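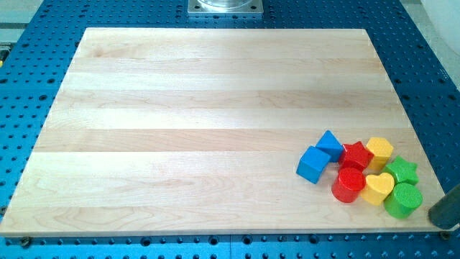
The maple board on the blue table, with eight toy blocks keeping to the right.

Home | Galleries | Workbench | Letters | About

THINGS ON TABLES: THE MAPLE BOARD

Words and pictures by Bohdana Demchenko
Wednesday, April 22, 2026

Regular visitors to this gallery know the arrangement. A thing is put on a table, the thing is photographed, and I write more about it than it asked for. Last time it was a kettle. The kettle got 2,159 views and a letter from a man in Altport who felt the spout had been treated unfairly.

This spring it is a board. I glued it up over the winter from maple I bought at Warrier, the lumber yard behind the bus depot, where they sort the stock into "good," "fair" and a third pile you are simply waved toward. The board came from the third pile. I have told several people it came from the first, so please don't forward this page.

Notes follow, a few lines apiece, for those who like to scroll.

The stripes

A board glued up from long strips will never be all one color, and people who want it to be should buy paint. Some strips went creamy, some went a shade darker, and they take turns from the far edge to the near one. I did lay them out on the floor beforehand and shuffle them for most of a Sunday. Then I sneezed, stood up, picked the pile off the floor in the wrong order and glued it that way. Visitors have praised the rhythm.

The swirls

Look low down, toward the left and the middle, for the places where the grain gives up on straight lines and curls around on itself. A furniture maker I know calls this "figure" and charges extra. Warrier calls it a defect and takes money off. I have decided to side with the furniture maker in conversation and with Warrier at the register.

The shine

There is a soft sheen across the middle strips. I would like to say it comes from a secret recipe. It comes from sanding, then thinking I had finished sanding, then running a palm across it and going back to sanding. My neighbor asked through the fence what I was making. I said dust.

The front edge

My favorite part, and the part that gets the fewest compliments. It is a thin bright line along the near side. I went over it with a block plane so many times that I started naming the shavings. A front edge is the first thing your sleeve meets, and you will remember a bad one long after you have forgotten who made the board.

The table

Blue. Very blue. Blue in the way of a swimming pool on a motel postcard, and drilled all over with small round holes in tidy rows. We call it the Trulla, after the name somebody had penciled on the packing slip, and by now I couldn't tell you whether that was the maker, the driver or the driver's dog. It came with 100 bolts, a sheet of instructions for a different table, and a smell of fresh paint that took until April to leave.

Everyone has a theory about the holes. My sister thinks they make the table lighter. My nephew rolled a marble over them for an entire afternoon and reported that it sounded like rain. I find them restful until I drop a small screw, at which point I find them less so.

There is also a faint seam in the blue near the front, in the middle, where one panel looks to meet another. I mention it only to get ahead of the letter from Altport.

The two little fasteners

Dark, small, one just past each front corner. They look like commas after a very long sentence. I went through four kinds of hardware at Sovalero on Pier Street before I settled the question of corners, and the fellow at the counter has since started greeting me with "Still square?" It is. Thank you for asking, Sovalero.

The blocks

Eight of them: two blue, two red, two yellow, two green. They are the sort that belong to a shape sorter, the toy in which a toddler learns that the world has openings and that most of them are the wrong one. I was raised on a wooden version with a lid. The lid came off, and I am told I solved the whole thing in one go by tipping everything in from the top. My mother still considers this a sign of character. My father considered it the reason for my career.

These ones are molded plastic, a bit matte, with enough texture to take the glare off. I like them against the maple more than I expected to. The wood spends all its effort on being subtle, with one cream shading into another, and then along come four colors that have never been subtle in their lives.

The blue cube

At the left end of the bunch, tilted a little, one face brighter than the other. If the blocks were a family portrait, the cube would be the uncle who turned his head. It is also the same general color as the table, though I would not say so to either of them.

I tried matching the two with a paint card once. According to the card, one was "Harbor" and the other was "Harbor Evening." I put the card away.

The empty part

Most of the board has nothing on it, and I left it that way in my head for weeks. Every visitor to the workshop has proposed something for the bare side. A bowl of lemons. A fern. My nephew proposed his hamster, with conditions. The board is large, larger than it needed to be for any purpose I've been able to come up with, and a large plain surface seems to make people nervous. They put their keys on it. They put their coffee on it, and then I make a noise.

What it's for

Asked more often than anything else, so let me go through the candidates.

Bread - possible. You would need a lot of dough and a long reach.

Puzzles - the leading contender. A decent-sized jigsaw would fit with elbow room left over, and the whole thing could be carried off to the spare room when people come to dinner. In theory. Carrying it takes two people, and both have to agree about doorways.

Ironing - suggested by my sister, who was not invited to suggest.

A table top - also suggested, usually by someone who has just noticed that I own the makings of one. Then I would need legs, and legs mean going back to Warrier, and I'm not ready to be waved at again.

Blocks - evidently.

On looking after a board like it

A few of you wrote after the cutting board gallery wanting the dull practical bits, so I'll tuck them in at the end where the poets won't see.

Wipe it with a damp cloth and dry it straight away. Oil both faces, even the one you never look at, or it will cup like a potato chip. Keep it off radiators. If you get a ring from a glass, sand with the grain using fine paper and a mild temper, then oil the patch twice. Don't store it leaning in a hallway, however briefly, however firmly you promise yourself.

Plastic blocks go in a bowl of warm soapy water. They float, so give them a stir.

From the archive

The kettle. Dented on one side, photographed from the other. The spout remains under discussion.

Three jars of buttons. Sorted by color on the first day, by size on the second, by exasperation on the third.

The folding chair. Folded. I had a whole series planned with it open, and then I caught my thumb.

A drawer of string. Every piece too short to use and too long to throw out. Still the most visited page we have after the kettle, with 1,507 views, which tells me something about my readers that I'd been hoping to avoid learning.

Next up

Either the enamel colander or the box of doorknobs from my aunt's hallway. The doorknobs are ahead at the moment, mostly on weight. If you have a preference, use the letters page, and if it concerns the colander's handles, please keep it to one sheet.

The board will stay where it is until someone helps me lift it.

3 comments | Share | Print this page

Older galleries | Newer galleries

Contact Bohdana Demchenko | All words and pictures © 2026 | Back to top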